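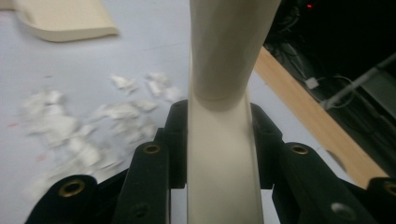
The household goods stream at Ritdale is now the part of the project I most look forward to writing up. When we sent our last report it was one shelf and a paper list. We now have a proper sorting room, two long worktables and a list that people use without being chased! The smooth plastic pieces have been the real surprise. Take the tall cream one, wide at the top, narrowing to a neck, with a seam running around it and a shallow groove down the front of the lower section. In January a thing like that would have gone straight in the mixed plastics bin. It now gets a place on the pale tabletop, a wipe and a line in the book.

**Where we are against the plan**

The grant from Matum was for getting usable household items out of the waste stream and back into homes in Ritdale and the villages up the valley. The target for the period was 2000 items checked and logged, and we passed it with two weeks to spare. Of those, 335 needed a repair of some kind before they could go out. Most were small jobs: a missing screw, a cracked foot, a lid that wouldn't sit down properly. A few were not small at all, and I'll come to the stand mixers.

We had promised 3 open sorting evenings and held all of them. The first was quiet (it rained sideways and the bus was off). The second filled the room, and by the third we had to ask people to come in two groups, early and late, so that everyone could get at a table. We would love to run more.

**The sorting room**

Moving the tables away from the wall was the best decision of the period and it cost nothing. People can stand on both sides now, so one person cleans and the other checks and writes, and the item doesn't have to travel. We also changed the lamps over the tables. Under the old yellow ones, every off-white plastic looked stained, and we were scrubbing things that were perfectly clean. I wish I had done that on day one.

The log itself has been cut down from fourteen columns to six:

- what it is, in plain words
- material
- complete or missing a part
- cleaned
- repaired, and with what
- where it went

"What it is" causes more discussion than the other five put together. We get a lot of parts that have been separated from whatever they belonged to, and the old rule was to leave the line blank until somebody knew. Blank lines piled up. The new rule is to write down the shape and the color and move on. It has made an enormous difference to matching: when a base turns up with no top, we can search for a top instead of opening every crate.

**Plastics**

I want to spend a little longer on this because it was the line in our application that the panel had most doubts about, and fairly so. The worry was that plastic items would take a lot of cleaning time and then sit on the shelf. Cleaning time was a problem for the first month. We were treating everything the same way, soaking it all, and textured pieces came out of the soak looking no better than they went in. We now split smooth from textured at the door. Smooth pieces get warm water and a cloth, and seams and grooves get a soft brush. Textured pieces soak overnight in the tubs in the back sink.

As for sitting on the shelf, kitchen plastics go out faster than anything except saucepans. Storage boxes with matching lids rarely last the week. Bathroom items are slower, and I think that's partly our display, which is behind the door. We'll move it.

**Repairs**

The repair bench finally has its own set of drivers, paid for out of the small tools line, and a drawer of sorted screws that I'm a bit too proud of. The Loureiro workshop has let us use its drill press on quiet afternoons, which solved the problem of the wobbly stools. The stand mixers were a different matter. We took in more than we should have, the gears were worn in nearly all of them, and we lost most of three weeks. Six went out working. The rest were stripped for parts, and we have stopped accepting them unless they run when plugged in at the door.

**What didn't go well**

Collections from the upper villages started late. The van was shared with the furniture stream and furniture won every time. From next period we have the van to ourselves two mornings a week, and the first route is already drawn up.

Labels were a nuisance. The ones we bought leave glue on smooth plastic, and we spent many hours rubbing it off again. We have gone over to tie-on tags for anything with a handle or a hole, and masking tape for the rest.

Storage is tight. We have 100 crates, all in use, and the stacks in the corridor have to be moved each time there is a delivery. This is the one thing that could slow us down in the coming months.

**Spending**

We are on budget overall. Small tools ran over a little, on account of the drivers, and printing came in well under after we cut down the log and stopped making posters. With your agreement we would like to move what is left of the printing line into shelving for the corridor. The full sheet is attached to the email this came with.

**Next period**

The Skundano building has a dry ground-floor store that is free from the spring, and we have been to look at it. It has a ramp, wide doors and decent light, and it would take every crate out of the corridor with room left over. We'd like to talk to you about it before the end of the month, ideally in the room itself so you can see the tables in use. Mornings are best, any time after 9:30.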